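Open Day at Hopkin Lane

Callum Yule had not meant to go at all. He had the letter in his coat from December onwards, folded small, and every time he looked for his bus pass he found it again: Resetti Works, Open Day, 2024-03-07, all families welcome. He was seventy and his family was in Canada, but he supposed he was a family in his way, and anyway there was to be tea.

They had expected 50 people and got nearer 200, so he queued on the stairs behind a great many pushchairs and went in, at last, with the rest of group 21.

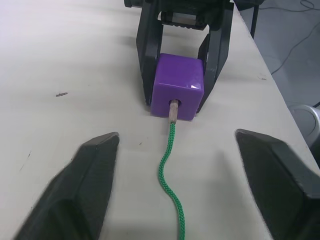
He had spent his working life threading looms at Ellis Mill, you see, and he had come in rather ready to be unimpressed. A girl in a Zernton jumper was telling everyone that threading was the hardest thing they had ever asked the arms to do, and Callum, who had been saying exactly that to foremen since he was sixteen, found himself edging forward past the pushchairs to hear her better.

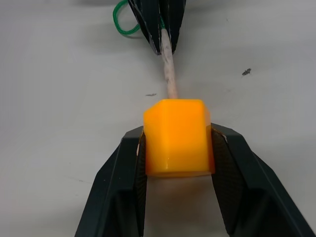 The orange cube, with both arms at work.

"It has had 3000 goes at this," the girl said, quite cheerfully, and a small boy asked whether it got told off when it missed. She said it didn't. Callum thought of old Mr Hopkin and his ruler, and said nothing, but he did feel the machine had been luckier in its schooling than some.
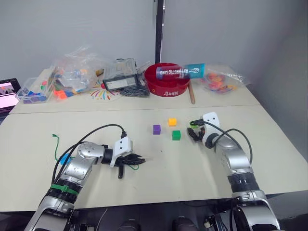
His mother had taught him on buttons, long before the mill, at the kitchen table with the wireless going and a saucer for the ones he dropped (there were always plenty in the saucer). She never hurried him. He thought of her now, looking at the purple cube and the green one and the yellowy one just above it, all set out so near together on that big pale table, just as she would have put them within reach of a child. He had to blow his nose, and pretended it was the dust.

By the time he looked up the pushchairs had mostly gone off in search of cake, and there was room at the rope for anybody who cared to lean on it. Callum leaned. He stayed through one go and then another, and he noticed that his own thumb and finger had come together in his pocket, round nothing, the way they used to.
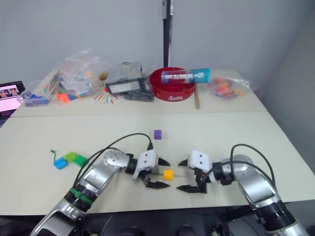 You want to wet the end of it, said Vilmos Kerekes, close by his ear, that is what my aunt always did with thread, and I don't suppose they have given the poor thing a tongue.

Callum laughed so loudly that the girl in the jumper turned round. Then he moved up a little to make room at the rope, and the two of them stood there arguing about beeswax until the tea was cold.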